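Fog Signal

From Hikham, the harbor and seafaring reference
Last updated 6 Jul 2025

A fog signal is a sound made by a ship, a buoy or a station on shore to tell people where it is when they can't see it. It can be a horn, a whistle, a bell, a gong or (in the old days) a cannon. Most folks say "foghorn" for all of it, and I do too when I'm talking, but a foghorn is only one kind of fog signal, so I'll try to keep them apart on this page.

I grew up within earshot of the horn at Cornard, so I'm fond of the subject and I'll probably go on a bit!

How it started

Before there were machines for the job, people used whatever was loud. Bells were hung on piers and rung by hand, and some lighthouses fired a gun at set times through the fog. You can imagine how much the keepers enjoyed that at three in the morning. Guns ate up powder, and a bell doesn't carry very far into the wind.

Steam changed things in the 1800s. Once you had a boiler you could blow a proper whistle, and later came sirens and horns worked by compressed air, including the diaphone, the one with the deep note and the grunt at the end. If you've ever heard a recording of one you'll know that grunt. I love it. 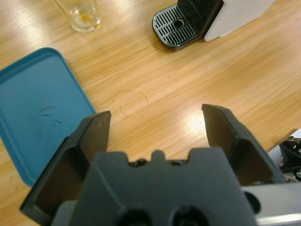 What ships sound

The rules for ships are in the international collision regulations, and they apply in or near any area of restricted visibility, by day or by night. That covers mist, falling snow, heavy rain and sandstorms as well as fog. A short blast lasts about one second and a prolonged blast lasts four to six seconds. With those two pieces you can say quite a lot.

A power-driven vessel making way through the water gives one prolonged blast at least every 2 minutes. If she's underway but stopped, she gives two prolonged blasts in a row, with a gap of about two seconds between them. Sailing vessels, boats that are fishing, vessels towing and vessels that can't maneuver well for some reason all share the same call – one prolonged and then two short.

I used to mix up the last two until I started saying them out loud in the kitchen. "Looong, short, short." Try it, it works, although you may want to shut the door first.

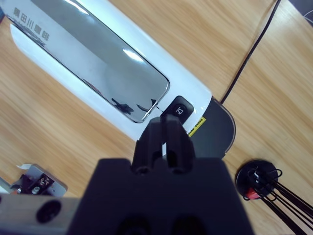 White appliance with a long mirrored panel on top.

At anchor or aground

A ship at anchor rings her bell rapidly for about five seconds, at least once a minute. If she's 100 meters long or more, the bell is rung up forward and then a gong is sounded at the stern, so anyone creeping past gets an idea of both ends of her. She may also sound one short, one prolonged and one short blast to warn somebody who's getting close.

A ship that has run aground gives the same bell signal with three separate, clear strokes before it and three more after. Small boats under 12 meters don't have to do all this, but they do have to make some other efficient sound at least every 2 minutes. An air horn in a can is what most of my sailing friends carry, and I've met a few who swear by a whistle on a string. 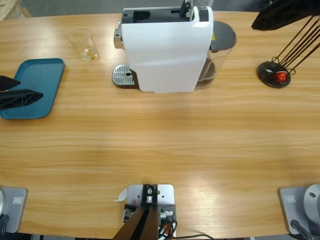 Capsule coffee machine, white, with a clear water tank at the back.

The horn at Cornard

The Cornard station stands on the end of the north mole, up 91 steps from the landing. It gave one blast every minute in thick weather, and the logbook for its busiest year on record shows 761 hours of sounding. A second horn stood across the bay at Bruris, pitched higher so that skippers could tell the two apart. My favorite page in the Cornard log is from an October when the fog sat down and stayed, and the entries just say "thick", "thick", "still thick" down the whole sheet.

The Tiwari list of coastal signals, which is where I look first for this sort of thing, has 1117 entries for bells, horns and whistles. Plenty of those are marked as discontinued. Radar and satellite navigation took over much of the work, and people who live near the shore are often glad of the sleep – I'm not one of them.

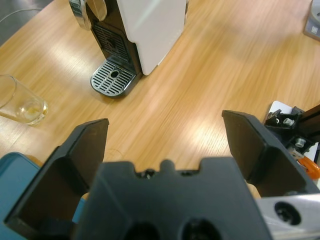 SEE ALSO: SOUND AND HEARING AT SEA

Sound plays tricks in fog. It can bend up and over a boat close by and then be heard perfectly well farther out, and the direction is hard to judge even when the signal is loud. For that reason the rules tell a skipper who hears another vessel's signal ahead to slow right down, unless it's clear there's no risk of collision. Related pages on Hikham are Bell Buoy, Diaphone, Lightship, Maneuvering Signals and Restricted Visibility.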